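How Do You Teach a Robot to Pick Up a Paper Cup?

You pick up cups all day long without thinking about it. For a robot, that's a really tricky job! Squeeze too hard and a paper cup crumples. Squeeze too softly and it slips away.

At the Skendholm robot lab, Ulla Harju and her team are trying out a great idea: let people show the robot how. A person holds a gripper in each hand, like a pair of big mechanical pinchers, and does the job with those instead of with fingers. Each gripper has a little camera on it that records everything the pinchers do. Later, a computer studies the recordings and looks for patterns. Where did the pinchers go? How wide did they open? When did they close?

The team calls the project Tella, and cups are its very first lesson.

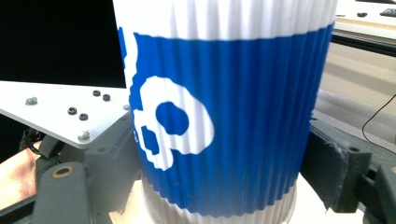

Getting a Good Grip

Look at how the two gray fingers press on the cup from both sides. Only two fingers! Try it yourself with one finger on each hand and you'll feel how careful you have to be. The cup gets narrower toward the bottom, too, so the fingers have to meet it at just the right spot.

One try isn't nearly enough to learn from. You didn't learn to tie your shoes in one go either! By the end of May the team had saved 2223 recordings, made by 21 different people. Everybody moves a little differently, and that's great news for the robot, which gets to see lots of ways to do the same thing.

Two Hands Are Harder

Some jobs need both hands working together. Torbjørn Strand, who builds the grippers, says this is his favorite part. One hand has to know what the other is up to!
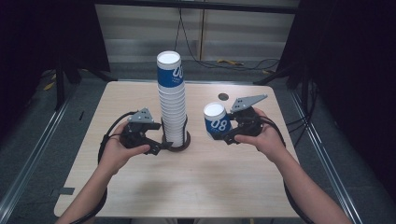 A gripper in each hand, one paper cup held on its side, and a tall stack of upside-down cups.

Did It Work?

When the robot first tried cups by itself, it got 10 out of every 100 right. After studying more recordings, it got 58 out of 100. That's a huge jump, and there's still plenty left to learn!

Words to Know

Gripper: the part of a robot that grabs things.
Demonstration: showing someone how to do a job by doing it yourself.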